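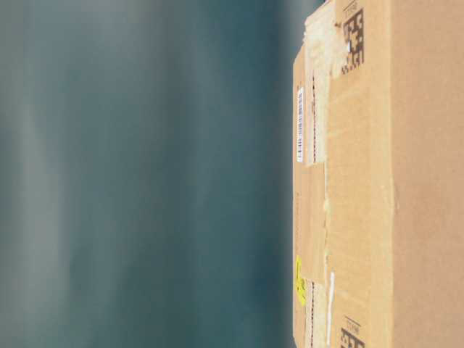 Taped along the seam, as a carton should be.

Home | Packing | Tape | Trade orders | Contact

Murard Clear Packing Tape
2 min read

Tape is the part of moving house you buy last, at the servo, at triple the price, and then spend the evening picking at with a thumbnail. The Murard roll is our attempt to spare you the thumbnail.

It's a clear tape with a bit of body to it, so it tears where the cutter bites and not halfway down the roll in a long, mocking sliver. Each roll runs to 62 metres. The old Karville roll was 61, and we did get a letter asking what the extra metre was for. Use it as you like.

The glue grabs cardboard of most colours and moods. It will also grab jumpers, hair and the dog. We tried it on cartons in the Platham shed through July, when the place is cold enough to put most tapes off their work, and were happy to put our name on it.

Sold singly or by the carton. Orders over 200 rolls go to Omid Hashemi at the trade desk, who will ask what on earth you're moving and then give you a decent price.

Fits the Dvorak hand dispenser, sold separately, teeth and all. Keep rolls on their side, out of the sun. Not for use on painted walls, whatever your flatmate says.

Print this page | E-mail to a friend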